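Evaluating the Wolleo Two-Arm Kit for Kitchen Tasks
Student project report, Gatchalian Lab course
16 August 2019

1. Purpose

The Wolleo kit is sold to schools and small labs as a ready-to-run pair of arms with grippers and control software. Our group was asked to decide whether the course should keep it after the trial period that began in March. We tested it on household jobs over a brown mat, using ordinary dishes and a drawer.

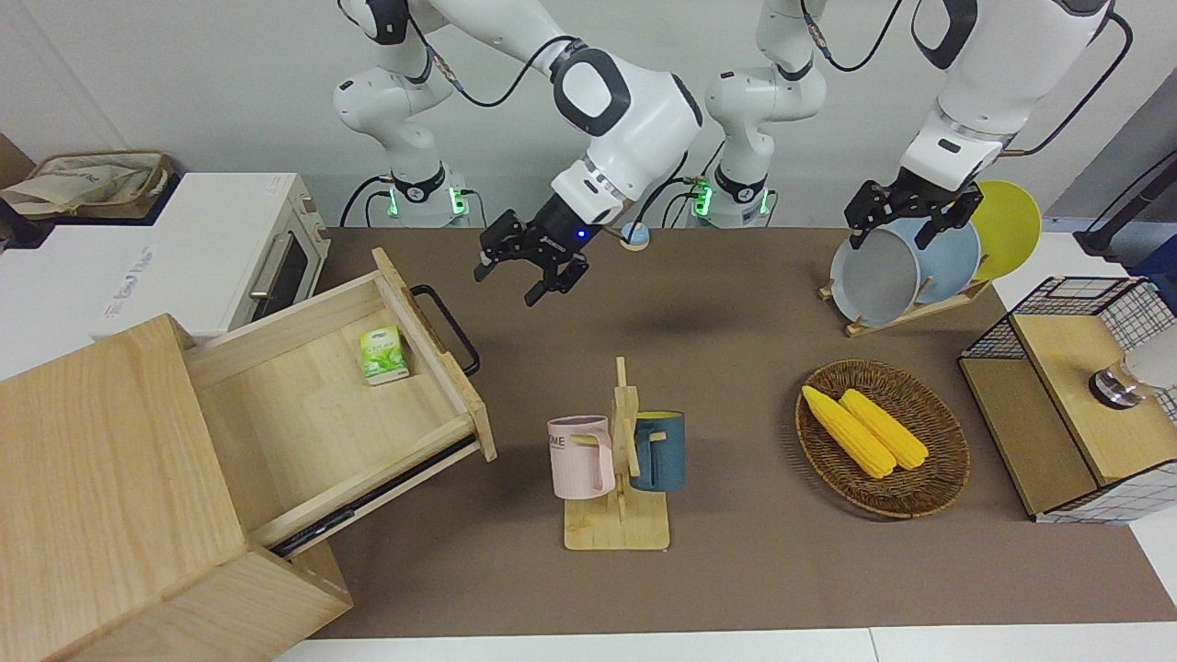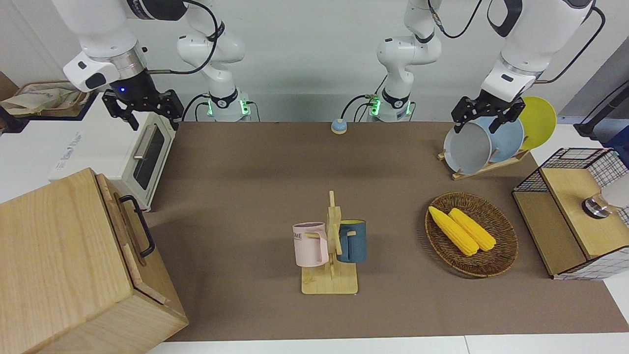 Figure 1 (both views). The two arms over the test table, with the left arm's gripper at the dish rack.

2. Setup

The kit arrived in 2 crates. Mounting the arms on the back edge of the table took one afternoon, and most of that went into cable routing. The manual covers the bases well but says little about the wrist cables, which have to be left slack or they pull at full reach. We used the Dendis software that comes with the kit and did not write our own motion planner.

3. Tests

We ran 575 trials, split between lifting dishes from the rack, taking mugs off the mug tree, and opening and closing the drawer. A trial counted as a success if the item ended up in the right place without a person stepping in. Of these, 395 were successes.

Dishes were the hardest. The fingers have to come down on a thin rim, and a small error in height makes them close on nothing or push the dish over. Mugs were easier once we fixed the approach angle. The drawer gave little trouble after we slowed the arm down - the default speed is too high for pulling on a handle.

4. Support and service

The seller, Follodeo, answered our questions by email. A replacement finger pad came without charge. The service plan covers the arms but leaves out the grippers, and we think that should be stated more clearly on the order form.

5. Recommendation

We recommend keeping the kit for the next course. Students should run the first 100 trials at reduced speed and check the wrist cables before each session. We would also ask Follodeo for a price on softer finger pads, to be tested on the plates first.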